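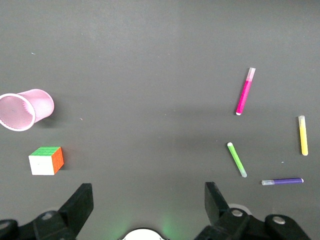

Do you really need the January stationery order?

Every January the same thing lands in our inbox. This year it came from Hollis, the office supply people half of our members use, and it was headed "Start Fresh". Inside were 29 pages of planners, drawer trays, label makers and a "desk reset bundle" that I read about twice before I could work out what was in it. It was a diary, a pad of sticky notes and some pens.

I have nothing against pens. I have bought a lot of them. What I doubt is the idea, repeated in every one of these mailouts, that a person who is behind on invoices in December will be on top of them in January if the pens are new and live in the right container.

I ran the front office of a small print shop for seven years, and I ordered the bundle, or whatever it was called then, in at least four of them. The planner was filled in beautifully up to the middle of the month. By the end of January it was under the phone. The trays held up better, mostly as somewhere to put things I didn't want to deal with, and a tray full of those looks quite organised from the doorway.

There is also the matter of the "colour system". You will have seen this one. Green for money in, yellow for waiting, red for overdue, and so on down the rainbow. Beneš sells a wall chart for it at $53, which does not include anything to write on it with. I know one office where it works, and it works because one person set it up, one person keeps it going, and the rest of the staff leave it alone. In the other places I've seen it, there were soon two different meanings for yellow, and someone had started using purple.

İlker Yurt wrote in after our last issue to say I was being unfair about all this, and that his labelled folders had saved him hours at tax time. I believe him. But when I rang him to ask how, most of what he described was a habit: he sits down on the first working morning of the month with a cup of tea and puts the paper where it goes. The labels cost him very little and he could have written them on masking tape. He didn't entirely agree with me on that point, and he would like it noted that masking tape goes brown.

Then there are the apps. Prastis is offering a free month of its desk planner to anyone who signs up before the end of January, and Nerix has something similar with reminders. I tried both over the break. Prastis asked me to choose my "work personality" before it would let me type in a dentist appointment. Nerix was plainer and I minded it less, but the reminders came so often that I switched them off, and after that it was a list, and I already had a list. If you sign up for either, put the cancellation date somewhere you will see it, and read what the price goes to after the free month. It is in small grey type at the bottom of the page in both cases.

So, before you send off an order, I would suggest a dull hour with the cupboard door open. Try every pen and marker on a piece of scrap and throw out the dry ones. Pull out the half-used notebooks and tear off the used pages. Look behind the printer paper — there is always something behind the printer paper. When I did this at home I found three unopened packs of dividers and a hole punch I had been told was lost, and my own order went from $176 to the price of some envelopes and a roll of stamps.

If you still want a new planner after that, buy one. Some people do like the feel of a clean page, and it's your money. I would only say leave it until February. They will be marked down by then, you'll have lost nothing but a few weeks of empty squares, and you will have a fair idea whether the old scrap of paper by the kettle was doing the job all along.

Members who order through the group discount should still get their forms in by the usual cut-off, as the terms haven't changed. Toner and copy paper have gone up again. I looked for an explanation in the supplier's letter and found the word "challenges" in it five times, so make of that what you will.

Spare dividers free to anyone who will collect them from the office. The hole punch is staying with me.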